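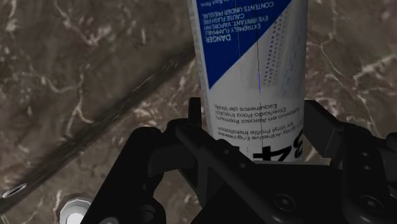 Rutel practice rooms for robot arms

Sold by Julell, made by Virkow. Per seat, runs on your own machine.

I've had Rutel on our shelves (well, our download page) since June, and I'll admit I'd only ever used the kitchen set at my own desk before I went to Virkow's open day on September 9, 2022. I came home with a full notebook and a much better idea of who should buy this, so I've rewritten the whole page.

Rutel is a set of simulated home interiors with an arm and a two-finger gripper already placed in them. You load a room, choose which objects are lying about, and then drive the arm yourself or let your own controller have a go. Every set is rendered, so you can run the same pick over and over and put everything back with a single key. I do wish my flat had that key!

What they showed us

Åsmund Wikström ran the morning session on the big screen, and he'd picked the bathroom set, which was new to me. Most people selling arms show you blocks on a flat table. He went straight for the sink, a deep oval bowl with a tap sticking out over the back of it, and that's a far meaner job because the gripper has to come in from above and there's a rim all the way round to catch your fingers on.

We were passed the controls in turn. I bumped the rim, reset, bumped it again and then handed over to Thibault Guillot, who had obviously done this before. He kept the fingers pointing straight down and did all his lining up above the bowl before lowering anything. I've tried it that way since and it's so much calmer.

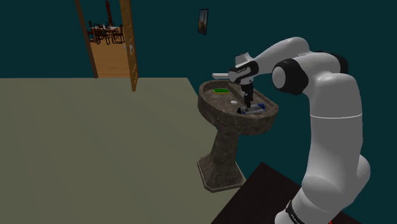 The bathroom set, with the gripper down in the sink bowl.

The other thing I liked is that the room carries on. There's a doorway with a dining table and chairs beyond it, so if you're testing a vision system it gets a proper background to be confused by. Ottar Kristiansen asked if you could strip all that out and yes, you can, there's a plain mode, though I'd leave it on unless your graphics card is struggling.

We had a go at a few household objects after lunch, including a spray adhesive can with its full printed label, Spanish and English and all the warnings. If you work on reading labels at odd angles, have a look at the packaged goods, because the print holds up nicely even when the can is upside down.

What's in the box

Eight room sets, bathroom included
171 household objects
Arm and parallel gripper, ready placed
Free camera and close gripper view
Plain mode for slower machines
Saved starts, so a whole class can begin from the same layout

Price is 520 euros per seat. Schools buying ten or more should write to me first, as I can usually do something about that.

A few grumbles

Loading a room took almost 200 seconds on my old laptop the first time (it's quick after that). The manual is thin on the grip force settings, and the object menu is alphabetical by a naming system I haven't cracked yet. I put all of this to Lovisa Moen on the day and she wrote it down, and she's promised a proper search box in the next update. I'll post here when it lands.

Goes well with

The Demchenko hand controller. We used these at the open day and I much prefer them to a keyboard, particularly for the last little bit of lowering. They plug straight in and Rutel picks them up without any setup. Sold separately, in stock now.

Questions about seats, upgrades or invoices go to the usual Julell address. Please put your operating system in the message!

Eskil Wikström, Julell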